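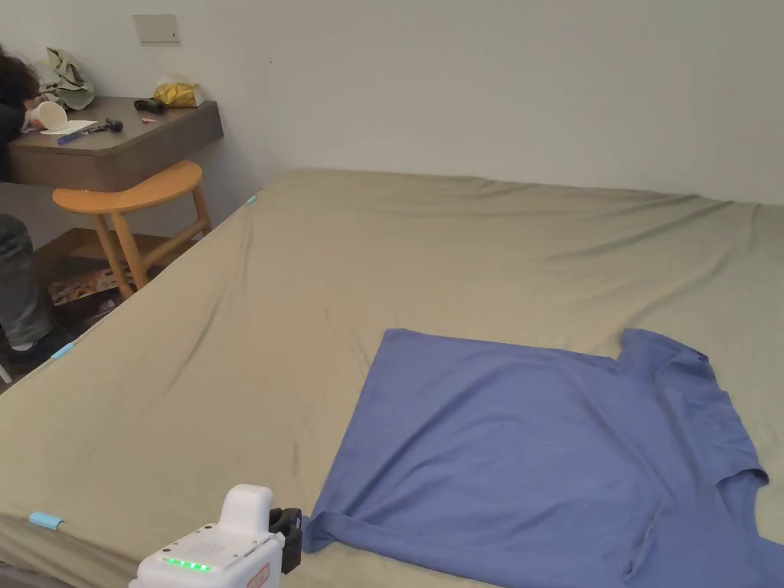

Page last changed: Monday, 4:15 pm

Chapter 4
Folding on a Soft Surface

Most manuals on household linen assume a long, firm table at hip height. Most households own a bed. This chapter takes the bed as given and works from there.

A T-shirt laid flat on a fitted sheet inherits whatever the sheet is doing. If there are creases running under it, smoothing the shirt will only get you so far, and students who press harder tend to end up with a well-ironed palm. Sheet clips along the mattress edge help. They won't remove a wrinkle, but they discourage the corner from springing loose and joining in.

Lay the shirt with its sleeves out to either side and take a moment to find the neckline before you commit to a first fold. Mwangi Nyaga, whose Bernby notes we have borrowed from freely, calls this "consulting the garment." He also recommended doing it before coffee, advice the present authors have ignored.

4.1 Lifting and opening

A shirt that has bunched up should be picked up and started over. Take it by the two upper corners and draw them apart until the top edge is nearly straight. A slight sag in the middle is fine. A dead straight line means you are stretching the fabric, and it will remember.
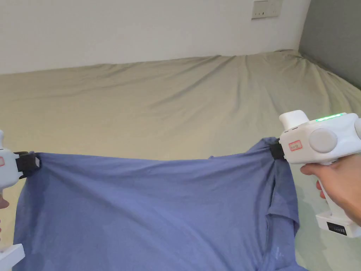 4.2 Towels, and other things without sleeves

Towels are supposed to be the easy part. They have four corners, no neckline and no opinion on which way is up. The trouble is finding two corners that belong to the same side. Pick the wrong pair and the cloth hangs in a long diagonal band, at which point the beginner blames the towel.

Let go of one corner, run along the hem to the next, and try again. Beatrice Obura gives her first-years 15 minutes for this exercise. The towels are generally in better humour than the students by the end.

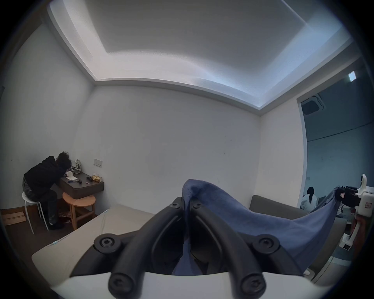
Department of Home and Textile Studies

Before reading on, fold one towel and one T-shirt on your own bed, without tidying the sheet first. Keep both folded as they are. You will need them in section 4.3, where we colour-code the mistakes.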